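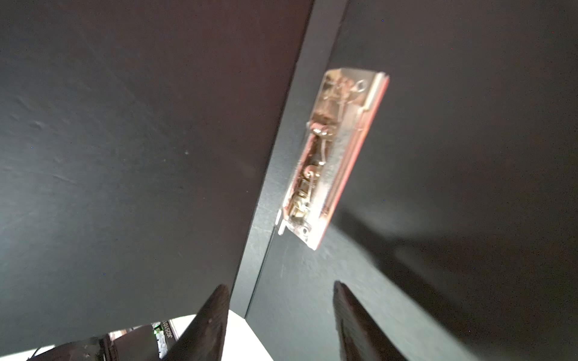

Wrist camera, hardware day. The fingers are open and so, at this point, is the question.

2024-01-18

I have spent most of this week teaching a robot about one small piece of hardware on two black panels, and I can report that my own understanding of it has improved enormously.

The plan, as written up in a cheerful document back in the fall, calls for 3000 demonstrations by the end of February. A demonstration means I steer the arm through the job by hand while everything gets recorded, and later a model we call Tallness (don't ask, it lost a vote and won anyway) chews through the recordings and tries to do the same. Yesterday I recorded 91. Of those I kept 38. The rest went in the folder named "character building."

What gets an episode thrown out? Mostly me. I hesitate. I line up the fingers, lose my nerve, back off, and come in again from the other side like someone parallel parking in front of a restaurant. Tallness has no idea that this is embarrassment. It thinks the wobble is part of the technique, and it will wobble faithfully forever.

Then there's the view. The wrist camera gets black fingers against matte black panels, with one shiny bit of metal that changes color depending on how the light lands on it. Pink, gold, silver, take your pick. Somebody at Tavard suggested we paint the panels, and I had to explain that customers in the real world will not be painting theirs. Dust I have stopped wiping off. Let it learn dust.

The tool we log with, Noh, wants a text note for every episode. My early ones were full sentences about approach angle and grip. By episode 9 they said "ok." By the end of the afternoon, "ok?"

Next week the whole rig goes over to the Dultow bench, where the lamps are different and the table is an inch lower. Everything I've recorded so far should still count. I've been told this twice, by the same person, in slightly different tones of voice.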